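Thread on the Durnton port authority business, for people asking what happened at Thursday's council meeting.

The short version: Efthymia Rallis, who runs procurement at the port authority, has been placed on paid leave while the county inspector looks at how the cold storage contract was awarded. She has not been charged with anything. Her lawyer says she followed the rules.

The contract went to Karamanlidis, the freight handling firm. Two other companies bid, Marneo and Skirus. Marneo's price was lower. The authority has said price was only part of the scoring, and that's true, it's in the bid papers.

What the inspector wants to know is why the scoring sheet was changed after the bids were opened. There are two versions of it. I have read both. In the second one, "local experience" is worth 20 points more than in the first.
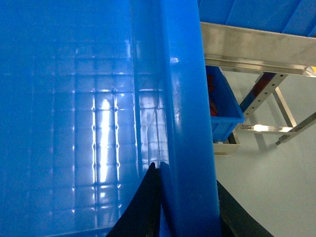
Karamanlidis is the only one of the three bidders with a yard in Durnton, so the change helped them. Whether anyone meant it to is the question, and I don't have the answer to that.

The first complaint came from Marneo in August. It went to the authority's own legal office and stayed there. The council members I spoke to say they didn't hear of it until the inspector's letter arrived.

The letter is 3 pages long. It asks the authority to hand over emails, meeting notes and phone logs. It also asks that "any officer with a role in the scoring" step aside until the work is done. The board met in closed session on Thursday afternoon and the notice about Rallis went out at 5:40 p.m.
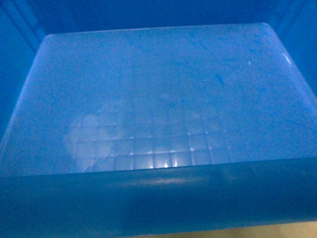

Kosmas Stergiou replied under the last post that stepping aside should have covered the whole scoring panel, and that putting one person on leave makes it look like the board has already picked who to blame.

Fair point. I asked the board about it. The written answer was that the other panel members "had no part in drafting the sheet." I asked who drafted it and have had no reply so far.

On the money. The authority agreed to pay a deposit to Karamanlidis when the contract was signed. A spokesman says the deposit has not been sent. The finance report handed out at the meeting lists it under "paid." I pointed this out and was told the report would be corrected. As of this morning the same file is still up on the website.

The meeting itself was packed. The room seats 80 and people were standing along the back wall. Public comment was moved to the end, after the budget items, and by then a lot of them had gone home.

A petition asking for the contract to be canceled has passed 3,000 names. It has no legal force but the clerk did accept it and it will be attached to the minutes.

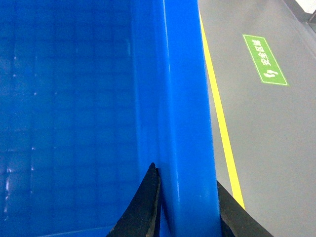 Several people have asked the same thing, so: can the council cancel the contract now?

Only the port board can cancel it. The council can ask the board to, and it can hold back next year's grant, but it didn't sign the contract and can't undo it.

The council did vote on a motion asking the board to pause all work under the contract until the inspector reports. It passed. The board is not bound by it and has not said what it will do.

Karamanlidis sent me a short statement. The company says it bid in good faith, had no contact with the panel outside the normal process and will cooperate with the inspector. Skirus declined to comment. Marneo says it stands by its complaint.

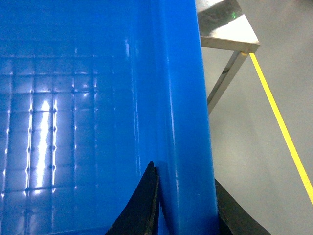 Blue plastic, close up.

There is no date for the inspector's report. Her office says she will interview the scoring panel first and the bidders after that. The next council meeting has the contract on the agenda as item 6, and public comment is listed before it this time.

If you have a copy of the first scoring sheet with the cover page still attached, my messages are open. Mine is missing it.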